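Chapter 4
Drying: Water, Fibre and Friction

4.1 Scope of the chapter

Chapter 3 dealt with cleansing agents and the removal of sebum from the scalp. We now turn to what happens between rinsing and styling. Wet hair is weaker than dry hair, stretches further before it breaks, and is more easily marked by whatever touches it. Most of the damage put down to shampoo in customer complaints is done at this stage.

The reader should already be familiar with the structure of the cuticle (section 1.3) and with the difference between bound and free water (section 2.6). Heated drying is covered in Chapter 5 and is mentioned here only for comparison.

4.2 Free water and bound water

After rinsing, water is held in three ways: as drops and films on the surface of the fibres, as liquid trapped between neighbouring fibres, and as water absorbed within the cortex. A cloth can remove the first two. It has almost no effect on the third, which leaves the hair by evaporation over a much longer period. A cloth that is pressed against the hair for longer than it needs to pick up surface water does no further useful work.

The choice of cloth matters. Terry towelling has raised loops, which hold a large amount of water but catch on lifted cuticle scales. Flat and open weaves, such as muslin, hold less water per layer and have fewer raised points. The loss in capacity can be made up by folding. 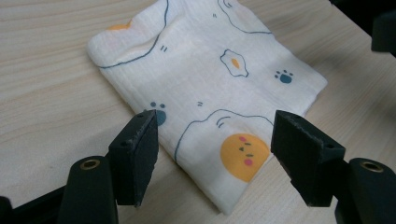
Fig. 4.1 Folded muslin cloth.

Folding also changes the way pressure is spread. A single layer passes the shape of the fingers straight through to the hair, while several layers even it out. Folding beyond four layers gives little further gain, as the outer layers stay largely dry during a short press.

4.3 Pressing and rubbing

Two movements are used in towel drying. In pressing, the cloth is laid on the hair and squeezed without sliding. In rubbing, the cloth moves across the fibres. Rubbing from root to tip is less harmful than rubbing from tip to root, where the cloth runs against the edges of the scales, but both cause more lifting than pressing.

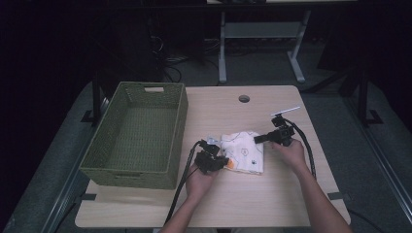
The difference can be shown by a simple tress test. In the Ponombridge series, 1,492 tresses were washed in the same way and divided between the two movements. After repeated drying, 854 tresses showed visible lifting at the tips, and 696 of these came from the rubbed group. Tresses treated beforehand with Randurine, a rinse-off conditioner, were counted separately and are discussed in section 4.7.

The series has limits. All the tresses were straight and untreated, and the results should not be carried over to bleached or tightly curled hair without further testing. The pressure applied was set by hand and was not measured. 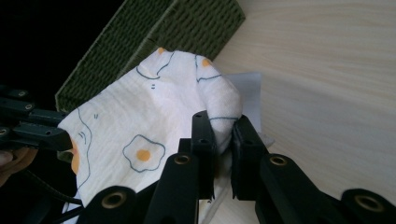

Ngan-ling Wei objects that the division into pressing and rubbing is too coarse, and that twisting the hair inside the cloth should be treated as a third movement, as it loads the fibres along their length as well as across it. Her objection is accepted for long hair. For hair above the shoulder the twist is too short to produce a useful load, and the two-part division is kept in this chapter.

4.4 Terms used

Uptake: the mass of water taken up by a cloth in one press.
Residual water: the water left in the hair after the last press.
Drag: the force needed to slide a cloth along a tress at a steady speed.

Uptake and residual water are given in grams. Drag is given in millinewtons, measured by the Kwan method set out in section 4.5.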